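3.2 Sorting small supplies

The Jakville study looked at how loose household supplies are grouped when open baskets are kept on the work surface. Each of the 16 trials used small packaged goods and a canister of wipes. 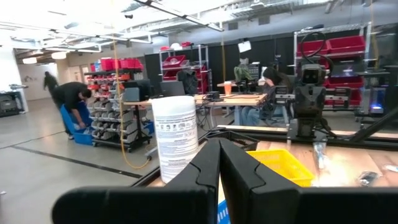
Trials were limited to 600 seconds. Items in clear wrapping were scored by the basket they ended up in, following the Ekum list. Anything still on the table at the end was scored as unsorted.

Figure 5. Tabletop with a blue basket, a yellow basket and packaged items.

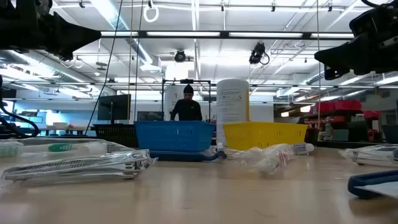 Why were open baskets used instead of lidded boxes?
Open baskets let a person check the contents at a glance, and the Jestard survey found that lids were often left off after the first week.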